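Plorker is a pose-tracking and trajectory-cleaning package for demonstrations made with hand-held grippers. It was written by Tymofii Bilyk and is kept up by Rostyslav Symonenko, who has inherited both the code and the complaints. It reads square printed markers, works out where each gripper was, and passes the result to a planner called Tkachuk.

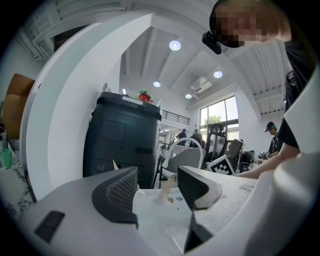
The tracker runs at 100 updates a second and drops any pose it cannot explain. Early versions dropped nearly everything. Version 3 added a smoothing filter, which made the paths prettier and, for one release, wrong by a full finger width. The manual calls this period "transitional."

Two-handed work is handled by solving both grippers together. A marker cube on each body gives the solver several faces to pick from, and it will now and then pick the worst one — a habit the settings file lists under "preferences." 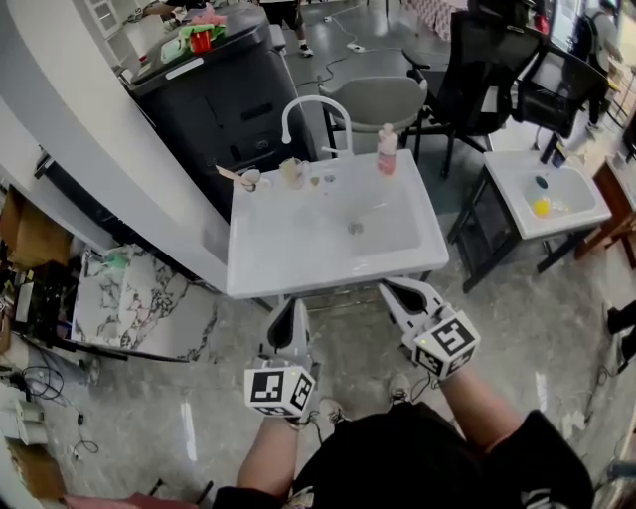
ALASCOMBE, August

The current release replaced the old calibration script, a single file of 861 lines with one comment ("sorry"). Its successor is split into 16 modules and has no comments at all. A fork named Dorkgate keeps the old script alive for users who had finally learned it.

Comments (3)

gantry_pete: Dorkgate user here. We are fine. Please stop writing to us.

mlowell: Does the smoothing bug still show up if you replay old logs?

R. Symonenko: Yes. Turn the filter off first. It's in the manual, under transitional.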